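Learning to write letters again

24/01/2026

My grandmother's neighbour, Piroska Balogh, wrote to me last month. It was a real letter, two pages, blue ink, folded in three. I read it standing in the hall with my coat on, and then I put it in the kitchen drawer and did not answer for 30 days. I am ashamed of this. I write messages the whole day, but for a letter I did not know how to begin.

When I was a child we had rules for it. First the place and the date in the corner, then you ask about the health of everybody, then you say your own health, and only after this comes the news. In English I never learned such rules. My teacher gave us only letters of complaint, so I can ask for my money back very politely, but I cannot tell an old lady that my plum tree has died.
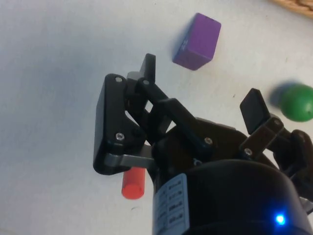 So I made a first try on Sunday evening. I wrote half a page and it sounded like an email from an office. "I hope you are well" is a correct sentence, I think, but Piroska néni deserves something warmer. I asked Menaka Ekanayake at work how her family does it. She told me that her aunt always starts with the weather, and that nobody in the family may skip it, even if the real subject is a wedding. I liked this idea and I stole it. My second try starts with the fog, which stayed over our street for 5 days.

The paper was a separate problem. I had only printer paper, and the ink goes through it so you cannot use the other side. In the stationery shop I found a pad of 200 sheets, cream colour, a little rough. It is much more than I need, but the smaller pads had flowers in the corner and I don't like to write around flowers.

My handwriting is also not what it was. After one page my hand hurts near the thumb, and the letter g looks different each time. I decided not to copy it clean. My mother copied every letter clean – sometimes twice – and I remember that she enjoyed it less and less.

In the end I filled three sides. I told about the tree, about my new shift, and about the soup recipe from Katalin Takács which I spoiled with too much caraway. I also asked two questions, so that there is something to answer.

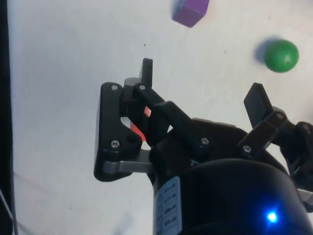

What I would like to ask you

Do you still write to somebody by hand? And how do you finish the letter? I know "Yours sincerely" and "Best wishes", and both feel cold to me for a person who gave me poppy seed cake when I was six. For now I wrote "With love from all of us", and the envelope is still open on the shelf, so I can change it until Monday.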